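Chapter 4
Sorting Small Utensils by Bin

4.1 Scope

Sorting assigns each item in a mixed lot to one of a fixed set of containers. Spoons are the standard training item in this book. They share one outline and differ in size and handle color, so the sorter must settle on a single attribute before the first item is moved. The Flurkham exercise uses a lot of 40 spoons and three plastic bins.

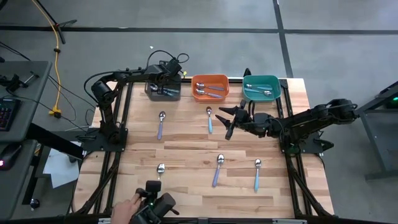 A rule is complete when every item in the lot falls under exactly one bin. "Blue handles left" is incomplete if the lot contains lavender or teal, and the boundary shades must be assigned in writing.

4.2 Bin Placement

Bins stand in one row at the far edge of the table, with a gap between neighbors. The order of colors is fixed for the whole exercise. Rims face up and are kept clear, and the wood in front of the row is the working area. 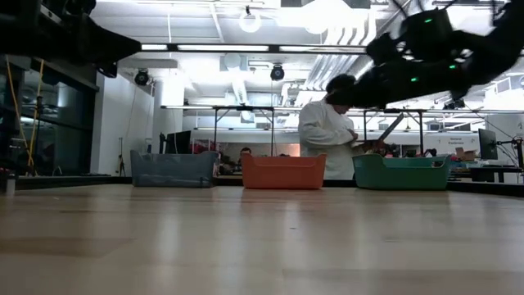

4.3 Grip and Orientation

A spoon is held by the handle. The bowl is curved and smooth and gives a poor hold. With the bowl upright, its size can be judged against the next item.

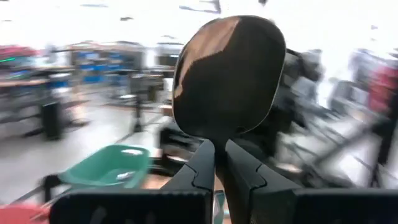
4.4 Dropped and Crossed Items

Items on the floor remain part of the lot. Where two spoons cross, the upper one is lifted first and each is classed separately. Lammers recorded 1,312 placements at Grullach, of which 19 were errors; crossed pairs were logged under their own code. 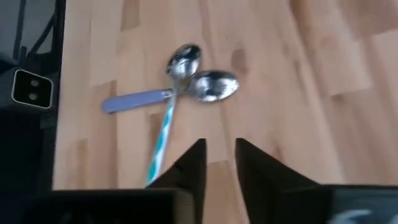 Weidemann objects that a spoon picked up from the floor should go to washing before it is classed, and that counting it in the lot "mixes two procedures under one heading." Section 4.7 treats washing as a separate stage.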